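How to Keep a Basketball Scorebook (Without Losing Your Mind in the Third Quarter)

Posted 31 Jan 2022 by Ferdinand Trummer

If you have a kid on a team, sooner or later a coach is going to walk toward the bleachers with a spiral-bound book in one hand and a pencil in the other, and everybody is going to look at their shoes. I was the one who looked up. I've kept the book for the Wandier girls' team for 8 seasons now, and I've come to love it more than I probably should. You see the game differently from the table, and you get the best seat in the gym for free!

I learned from Leopold Hämmerli, who kept the book at Wandier long before me and wrote the smallest, neatest numbers I have ever seen. Most of what follows is his, with a few habits of my own mixed in.

What to bring

Two pencils, a good eraser, and one red pen. The red pen is for the second half (more on that in a minute). Bring a clipboard too if your gym has one of those wobbly folding tables, as ours does.

Before the game

Get there early enough to have both rosters written in before the teams start shooting around. Ask each coach for the list, and copy down the number first and then the last name. I put players in number order, lowest at the top, so that when the referee turns to the table and holds up fingers I can find the line without hunting for it. Then ask each coach for the starting five and put a small dot next to those names.

Read the numbers back to the coach out loud. I once had a girl from Vandell down as 40 when her jersey said 4, and we didn't catch it until she'd scored twice. Depending on your league, a mistake like that in the book can cost a team a technical foul, and then you'll be getting some very long looks.

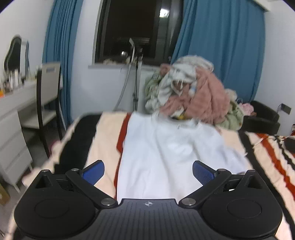
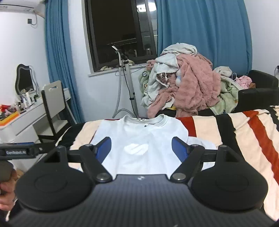 Marking baskets

Every player has a row, and every row has a box for each quarter. When a player makes a regular basket, write a 2 in the box. When she makes one from behind the arc, write a 3, and draw a circle around it if you like, so it jumps out when you're adding up. For a free throw, draw an empty circle when she steps to the line. If it goes in, fill in the circle. If it misses, leave it open. Draw all the circles she has coming before the first shot goes up, and you won't have to remember how many she was given.

As soon as you've marked the basket, go to the running score along the bottom or side of the page (it depends on the brand of book) and slash through the new total for that team. Player first, then running score, every single time. Leopold used to whisper it to himself, "row, run, row, run," and I caught myself doing it at the Flonumard tournament last May with a perfect stranger sitting next to me.

Marking fouls

Next to each name you'll find a little set of P's or numbers for personal fouls. Slash one for each foul, then slash the team foul count for that half or quarter, whichever your league uses. Say the number out loud to the person running the clock. When a player gets her fourth, I let the coach know at the next dead ball, though you should check first that both coaches want that, and do it for both teams if you do it for one.

Switching to red

At halftime, put down the pencil and pick up the red pen. Everything in the second half goes in red, and if a total comes out wrong at the end you can tell which half to look in. You do lose the eraser, so if you make a mistake in red, draw one line through it and write the correction beside it.

When the book and the scoreboard disagree

It will happen. Stay calm, wait for a dead ball, and signal the referee. In most leagues the home team's book is the official one, so if you are the home scorer, your page counts for more than the lights on the wall. Compare with the visiting scorer as you go. I do it at every timeout, and the man who keeps the book for Wyss and I have a whole system of nods.

After the buzzer

Add each player's points across, then add the column down, and check that against the running score. If you're off by one, look at your free throws, and if you're off by three, look for a circled basket that never made it to the running score. Get the referee to sign if your league asks for it, before he has his jacket on and is halfway to the parking lot. Then take a picture of the page with your phone and send it to the coach that same night. Ours likes to have it before she goes to bed, win or lose.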